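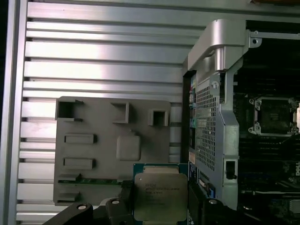
Cell 2, processor handling position, with the chassis open.

Pladmont Service Operations Forum
Board: Workstation Refurbishment and Repair
Topic: Revised duties on the processor line, comments requested

N_Heffernan (Moderator)
Posted Thu 5 July

Colleagues,

The second automated cell at the Wattimena building has now completed its acceptance period. It handles processor removal and placement on the tower workstations. Management has asked that comments on the revised job duties be collected on this board before the duties are made final.

The main points of the revision are as follows. Bench technicians in the processor group will be reclassified as cell technicians. Each cell technician will be responsible for 2 cells. Manual processor work will continue for units with bent frames, non-standard coolers or damaged sockets. Pay grades are unchanged under the revision, and the shift pattern set in April remains in force.

Please keep replies to the subject of duties, training and working conditions. Questions on individual contracts should be sent to the personnel office.

Noreen Heffernan
Service Operations

bench_nine
I have read the revision twice and would like to raise a concern regarding section 4. It states that the cell technician "confirms socket condition" before each cycle. On the manual bench, I inspected the socket under the lamp with the unit turned toward me. At the cell, the chassis is clamped and the technician views it on a monitor. The memory slots sit directly below the socket, and that whole side of the case is dark. I do not consider a monitor view sufficient for a technician to sign against. If a contact is later found bent, the signature on the sheet will be mine.

I would ask that the duty be reworded, or that a direct inspection step be placed before clamping.

r.oduya_cells
In reply to bench_nine: the direct inspection step exists. It is carried out at intake and recorded on the intake sheet. The check at the cell is a second check. I have worked on Cell 1 since it was installed and have not been asked to sign for anything I was unable to see.

bench_nine
The intake sheet is signed by intake. Section 4 does not mention intake. If the second check relies on the first, the document should say so.

Tallow_Shift_C
I support bench_nine on the wording, although my view of the cells is favorable in general. Before the change, our group was expected to complete 70 units per shift by hand. Several of us had wrist complaints by the end of the week, and two applied for transfer. Lifting a processor is light work, but holding the hand steady inside a case for hours is not. I have had no such trouble since moving to the cell in April.

What I have lost is variety. On the bench I would diagnose a fault, replace the part and test the unit. At the cell I clear stops and load trays. I would request that technicians rotate through the diagnostic bench on a fixed schedule, and that the schedule be written into the duties.

utero_line_lead
I lead the sister line at the Utero building, where the same change was made earlier. I offer the following for consideration.

1. Rotation was promised to our staff verbally and lapsed when volumes rose. I agree with Tallow_Shift_C that it should be in writing.

2. The stops are not evenly spread. A technician with two cells may be idle for a long stretch and then have both stop together. Our staff found this more tiring than steady work. The revised duties should state which cell takes priority.

3. Manual skill declines. We now set aside 21 units each month for hand work so that everyone remains qualified.

r.oduya_cells
I must disagree on point 2. Simultaneous stops were frequent with the earlier control software from Bimus. Under the present version I see them seldom. I would not wish to see a rule written for a problem that has largely been resolved.

utero_line_lead
We run the present version as well. Our stop log shows otherwise, and I am willing to provide it to the moderator.

kestrel44
I am new to the group and was hired directly as a cell technician. My training consisted of 300 supervised cycles. I have never seated a processor by hand. The revision says I am to take over manual work on units with damaged sockets, which I understand to be the most difficult cases. I would be grateful to know when I will be taught to do this and by whom.

bench_nine
To kestrel44: that is a fair question and it should not be left to the goodwill of the older staff. I am prepared to teach it, provided that the hours are entered as training and do not count against my output.

Tallow_Shift_C
The same applies to me.

N_Heffernan (Moderator)
Thank you for these comments. I have recorded the following for the next draft.

Section 4 will refer to the intake inspection by name, and will state what the cell technician is and is not signing for. I cannot confirm at this time that the signature will be removed.

A written rotation has been requested by more than one poster. It will be put to management along with the monthly hand-work allotment described by utero_line_lead.

Manual training for directly hired staff will be added as a separate section. Hours spent teaching will be addressed there.

On simultaneous stops, I have asked for the logs from both buildings. utero_line_lead, please send yours to my office address.

bench_nine
Noted. My objection to the signature stands until I have read the new wording.

r.oduya_cells
I have no objection to the logs being compared. Please include the software version for each entry.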